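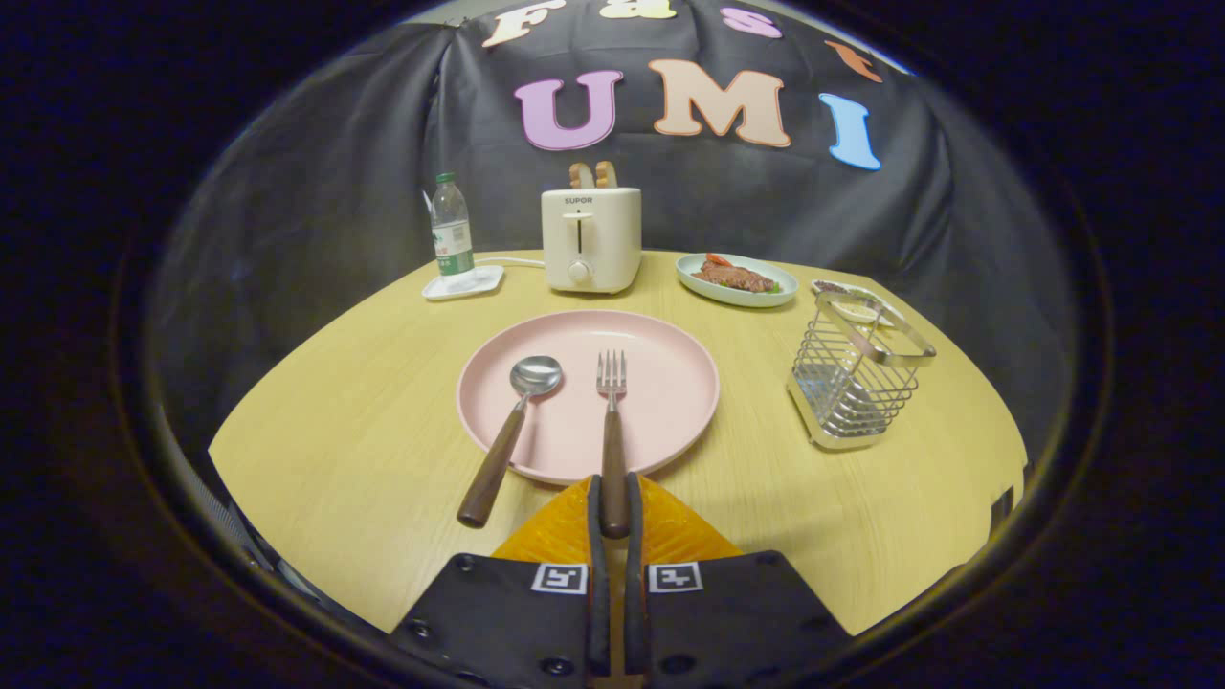
Am 11. Oktober kam über die Liste:

> Hallo zusammen,
>
> ich habe mir zum ersten Mal ein Puzzle mit 4.000 Teilen zugelegt, das große Hafenpanorama von Hong, und bin nach zwei Wochen ziemlich entmutigt. Der Rand steht, die Schiffe auch, aber jetzt liegt da nur noch Himmel und Wasser. Sortiert ihr sowas nach Farbe oder nach Form? Und wenn nach Form: ab wann? Ich habe bisher immer nur bis 2.000 gelegt, da ging es irgendwie von allein.
>
> Zweite Frage: Wenn es fertig wird, würde ich es gern aufhängen. Kleben oder nicht kleben? Im Archiv habe ich dazu nur Streit gefunden.

Hallo in die Runde,

das Hafenpanorama! Ich habe es im April fertig bekommen und könnte stundenlang davon erzählen (keine Sorge, ich versuche mich zu beherrschen). Bitte nicht aufgeben, der Himmel ist viel besser, als er am Anfang aussieht.

> Sortiert ihr sowas nach Farbe oder nach Form?

Beides, aber nacheinander. Beim Himmel von Hong gibt es einen Verlauf, den man unter der Deckenlampe überhaupt nicht sieht und bei Tageslicht plötzlich doch: links oben geht es ins Grünliche, rechts über den Kränen wird es fast rosa. Ich habe an einem hellen Vormittag alle Himmelsteile mit der Bildseite nach oben ausgelegt und nur grob in vier Haufen geteilt, grünlich, blau, grau, rosa. Was nicht eindeutig war, kam in eine eigene Schachtel und blieb da erst mal. Das hat gedauert, war aber der schönste Vormittag am ganzen Puzzle.

Danach erst nach Form, und zwar innerhalb der Haufen. Meine Gruppen sind:

- zwei Nasen gegenüber, zwei Löcher gegenüber (das sind leider die meisten)
- zwei Nasen über Eck
- drei Nasen, ein Loch
- ein Loch weniger, also drei Löcher, eine Nase
- vier Nasen oder vier Löcher, beides in eine Schale
- alles, was schief ist

Die letzte Gruppe ist bei Hong eine Goldgrube. Die Stanze hat in jedem Abschnitt ein paar Teile mit einer schrägen Schulter, und von denen aus kommt man oft sofort weiter. Ich lege sie immer zuerst hin und baue kleine Inseln drumherum.

> Und wenn nach Form: ab wann?

Für mich: sobald ich drei Abende hintereinander weniger als eine Handvoll Teile unterbringe. Vorher macht mir das Sortieren nach Form keinen Spaß, und um den geht es ja doch. Bei kleineren Puzzles mache ich es gar nicht.

Noch etwas zum Wasser. Das habe ich komplett anders gelegt als den Himmel, von den Schiffen nach außen. Die Spiegelungen unter den Rümpfen sind gedruckt wie feine waagerechte Striche, und wenn man die Teile alle in dieselbe Richtung dreht, gibt es für jedes nur noch zwei Möglichkeiten. Ich hatte am Ende ungefähr 200 Teile übrig, ein dunkles Stück unten rechts, völlig ohne Zeichnung, und die habe ich dann stur durchprobiert, Reihe für Reihe, mit Hörbuch. Auch das geht vorbei! Und wie schön es ist, wenn auf einmal zwei Inseln zusammenwachsen, von denen man dachte, sie gehörten in ganz verschiedene Ecken.

Zu den Schalen: Ich benutze seit Jahren die Stapelböden von Prosteck, die flachen mit dem niedrigen Rand. Sie rasten ineinander ein und man kann den ganzen Turm abends ins Regal stellen. Die älteren haben einen matten Boden, die neueren einen glänzenden, auf dem sich das Licht spiegelt — da lege ich einfach ein Blatt graues Papier hinein. Backbleche tun es genauso, Deckel von Schuhkartons auch. Nur bitte keine tiefen Schüsseln, darin sieht man immer bloß die oberste Schicht.

> Kleben oder nicht kleben?

So, jetzt das gefährliche Thema. Wer den alten Streit im Archiv nachliest, findet mich dort übrigens auf der Nichtkleber-Seite, ziemlich laut. Inzwischen bin ich milder geworden. Ein Puzzle dieser Größe legt man vermutlich kein zweites Mal, und wenn die Wand da ist und das Bild einem gefällt, warum nicht.

Ich habe den Hafen mit Mastik geklebt, dem dünnflüssigen in der Flasche, von vorn. Meine Erfahrungen damit:

1. Vorher Backpapier drunterschieben, und zwar schon beim Legen. Nachträglich ist das bei der Größe ein Drama.
2. Mit einer alten Plastikkarte verteilen, von der Mitte nach außen, dünn. Mein erster Versuch an einem kleineren Motiv war viel zu dick und hat milchige Schlieren bekommen.
3. Über Nacht liegen lassen, dann eine zweite dünne Schicht.
4. Erst danach umdrehen, mit zweitem Brett und zweiter Person, und die Rückseite auch einstreichen. Ohne Rückseite hat sich bei mir eine Ecke hochgewölbt.

Der Glanz ist Geschmackssache. Bei Tageslicht mag ich ihn, abends spiegelt der Himmel etwas. Eine matte Sorte soll es auch geben, mit der habe ich keine Erfahrung. Hat die hier jemand ausprobiert? Würde mich sehr interessieren, vor allem auf dunklen Flächen.

Holzpuzzles klebe ich nach wie vor nicht, da bleibe ich stur. Gerade liegt bei mir wieder das kleine von Emcombe mit dem Obstgarten, 426 Teile, und kein einziges davon sieht aus wie ein normales Puzzleteil. Eine Gießkanne ist dabei, eine Schnecke, ein Igel mit einer abgebrochenen Stachelspitze (die war schon beim Gebrauchtkauf ab). Der Rand ist geteilt, sodass man die Ecken zunächst überhaupt nicht erkennt, und die Farbgrenzen laufen genau auf den Schnittlinien. Ich habe es jetzt zum dritten Mal in der Hand und falle immer noch auf dieselbe Stelle am Gartentor herein. Herrlich!

Falls das Hafenpanorama zwischendurch zu zäh wird, kann ich so etwas Kleines als Pause sehr empfehlen. Ein, zwei Abende etwas ganz anderes, und danach sieht man im Himmel wieder Dinge, die vorher nicht da waren. Ich würde das Emcombe auch verleihen, wenn ich damit durch bin, gegen Porto und das Versprechen, den Igel wieder mitzuschicken. Einfach direkt an mich schreiben, nicht über die Liste.

Und bitte berichte, wie es mit dem Wasser weitergeht! Wenn du bei den dunklen Teilen unten rechts ankommst, suche zuerst das mit den zwei Nasen über Eck und der schrägen Schulter. Es gehört direkt neben das Ankertau.

Viele Grüße und gutes Puzzeln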